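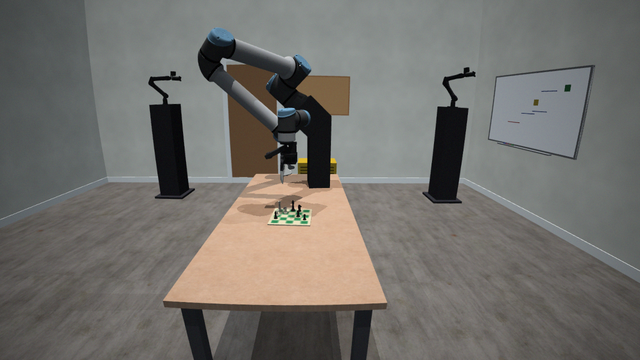
Skoltlow students teach a simulated arm to play small-board chess

5 May 2026

Students in the after-school robotics club at Skoltlow Secondary have entered a chess-playing robot arm in the Serrano Challenge, a programming competition for school teams that holds its final in Horklow in June.

The arm exists only on screen. Teams in the simulation division are judged on how their code controls a virtual robot, and they don't have to build any hardware. Skoltlow's entry plays on a five-by-five board, with a full-sized industrial-style arm moving the pieces.

Club leader Hema Varghese said the students picked the small board last term after looking at how long a regular game would take to run.

"A full game was going to eat our whole meeting," she said. "With the small board they can try something, watch it go wrong and fix it before the late bus."
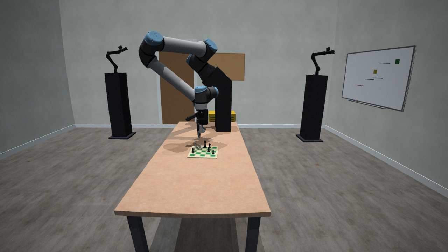 The simulated arm over the green and cream chessboard.

The club has 23 members from Grades 9 to 12, and the chess team is one of three groups working this year. Joaquim Lobo, in Grade 11, wrote most of the code that plans the arm's path. Olga Torres, in Grade 12, looks after the gripper.

Lobo said choosing a legal move was the easy part, as the team was allowed to use an existing chess program for that. Getting the arm to carry out the move without knocking over a neighbouring piece took most of the winter.

"The king is tall and the pawns are short, so you can't use one height for everything," he said. "We had it coming in at an angle at first and it clipped whatever was next door. Now it comes straight down."

Torres said captures were harder than ordinary moves. The arm has to lift the captured piece, set it down beside the board and then go back for the piece that is moving. In an early version it would put a captured piece exactly where the last one was already standing. 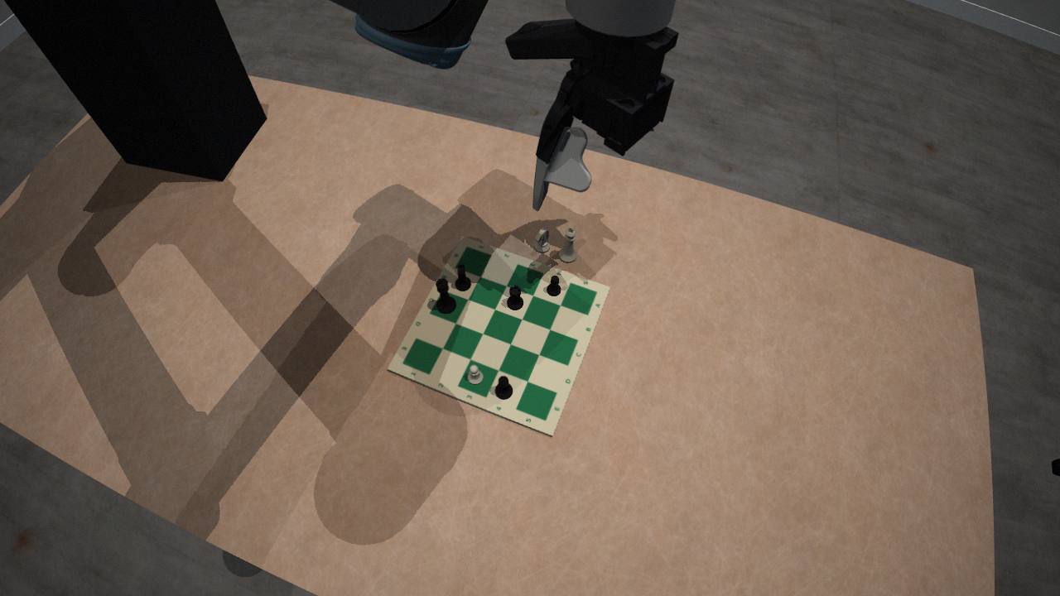
Two white pieces stand off the board beyond its far edge, below the gripper. The squares are numbered along one side and lettered along the other.

Under the challenge rules, each team's robot must carry out 50 moves chosen by the judges, including captures. Points come off for dropped pieces, for pieces left across a line and for any contact with the wrong piece. Each move has a limit of 90 seconds.

Nuno Loureiro, who is coordinating the simulation division, said entries this season range from warehouse sorting to setting a dinner table. He said judges would also ask students to explain parts of their code in person.

Varghese said the team still has work to do on knights, whose shape makes them awkward to grip from some directions. Students are also writing the short report that has to go in with the entry.

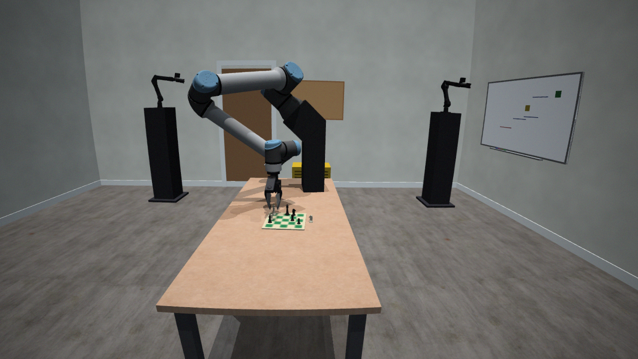

Do students need to know how to play chess to join the team?
Basic rules are enough, and the club will teach them. Most of the work is programming and testing.

The club meets after classes in the computer lab. Families can watch a practice run at Cullmont Public Library before the team leaves for Horklow. The time will be posted on the school's website. Armindo Sampaio, the vice-principal, is arranging the bus and is asking for permission forms to be returned to the main office.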